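Thin long objects and a hand-held gripper, does the trajectory filter hurt?
Manipulation and learning > Data collection

Flavside
Posted 9:40 pm

Hello all. I am training a policy for tidying cutlery, and I have a question about the filtering step. We collect with hand-held grippers in real kitchens, two devices, one in each hand. In August we had 1226 demonstrations. After the standard filter (remove everything where the estimated fingertip pose jumps between two steps) I keep 700. The spoons and forks survive very well. The chopsticks are the ones which disappear.

My suspicion is that the filter punishes the regrasp. A person who holds a chopstick near one end must often correct the angle before inserting, and this correction is a fast wrist motion. For the filter it looks the same as a tracking error.
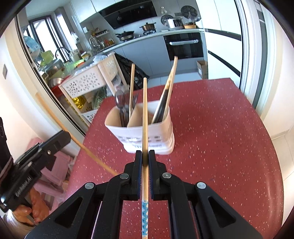 So I have tried to train two policies, one on the filtered set and one on everything. The unfiltered one is better at inserting chopsticks and worse at all other things. It shakes a lot near the holder. Has somebody compared these in a more serious way?

Gresumik
Posted 10:15 pm

How many rollouts per policy? If it is ten or twenty, I would not believe any difference yet.

Also, you changed two things at once. The unfiltered set is bigger. Take a random 700 from the full set and train again, then we can talk about the filter.

Flavside
Posted 10:32 pm

This is fair. I did not make the size control. I will start it tonight.

Hadatside
Posted 11:04 pm

I disagree with Gresumik a little. The size control is good to have, but the mix of objects is a bigger problem. If the filter removes mostly chopsticks, then a random 700 has more chopsticks in it than the filtered 700, and of course it will insert them better. You must keep the ratio per object equal. Otherwise you measure only how many chopsticks the network has seen.

Gresumik
Posted 11:20 pm

Then he has to cut the spoons down too, and the set becomes tiny. I don't see what you can learn from it.

Hadatside
Posted 11:31 pm

With 500 in each arm it is still possible. We trained on less for a single table task and the order of the methods stayed the same when we went up to 1000.

Yazıcı
Posted 7:50 am

Did you look at the jumps by eye? In our data a part of them was real tracking loss, when the wrist view had mostly plain wall or ceiling. The other part was a fast hand, as you say. We stopped using one threshold for speed and looked at acceleration together with the tracker's own confidence. Fast and confident stays, fast and not confident goes out.

Flavside
Posted 8:26 am

I looked at thirty of them only. More than half seem to be a real hand motion. I did not save the confidence value in the export, but the raw logs are still on the disk, so I can run the export again. I will do equal ratio first, as Hadatside wrote, and the random 700 also.

Gresumik
Posted 8:41 am

Fine with me. Please use the same seeds for both.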